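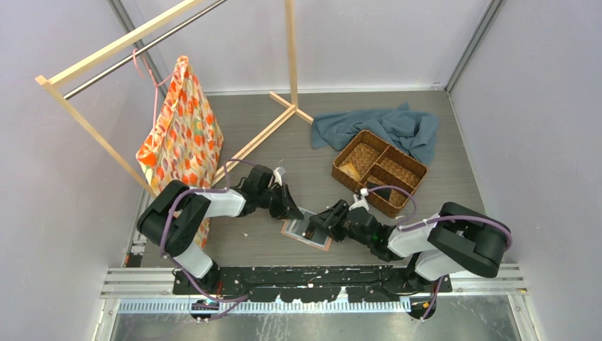 Sosora Supper Club
Minutes of the January meeting, held in the upstairs room at Nikolaidis

Present: Vlasta Obradović (chair) and 12 members. Apologies were received and noted.
The meeting opened at 6.30 pm.

1. Minutes of the last meeting
Agreed, with one correction. The fish course at the Christmas dinner was hake, not cod.

2. Matters arising
The missing cheese knives have come back from the restaurant. The chair has them at home and will bring them to the next dinner.

3. Review of the last outing (Mirketti)
34 people ate. The starters were well liked, the aubergine above all. Views on the lamb were mixed: the table by the window had it pink as asked, and the long table had it well done. The wait between main course and pudding was too long and two members left before the coffee. Service was friendly and the bill was right first time. Members voted to go back, but to ask for a set menu with two choices of main course and to give orders in a week ahead.
Action: VO to write to Mirketti with thanks and to pass on the comments about the lamb.

4. Money
The balance stands at £2238. Of this, £400 is held as the deposit for the spring dinner and should not be counted as free to spend. Subscriptions are still owed by a few members and a reminder will go out with these minutes. It was suggested that guests pay slightly more than members. After some discussion this was left as it is until the summer.

5. Spring dinner
Three places were put forward. One does not open its kitchen for groups on the evenings we can manage, and was dropped. The choice was then between Nikolaidis and Brarard. Nikolaidis is easier for parking and we know the food. Brarard has a new menu, mostly small plates to share, and members who had been for lunch spoke well of the beans and the flatbread but thought the room noisy. Brarard was chosen by seven votes to five, the chair not voting.
Action: VO to book Brarard, ask for the back room, and find out if they charge for bringing our own wine.
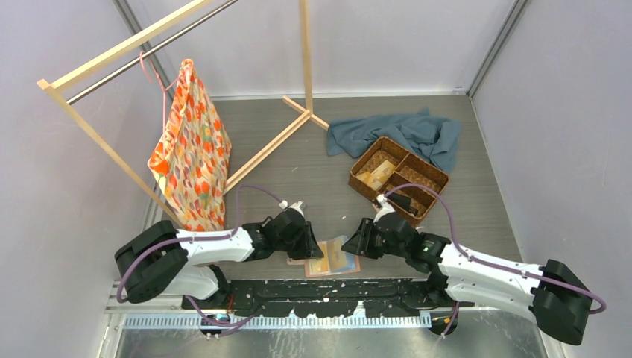 The two arms, left and right, with their grippers towards the middle.

6. Dietary needs
The list is out of date. Members are asked to send in allergies again even if nothing has changed. Anyone bringing a guest should give the guest's needs at the same time as the name. Late changes cannot be promised.

7. Write-ups for the newsletter
Reviews have been getting long. It was agreed to keep them to one side of paper, to give prices, and to say which dishes the writer ate and which were only heard about. Scores out of ten will be dropped.

8. Any other business
A member asked if we could try a breakfast outing. Some interest. To go on the next agenda.
The coffee at the January meeting was praised.

The meeting closed at 7.50 pm. Date of next meeting to be sent round once Brarard has confirmed.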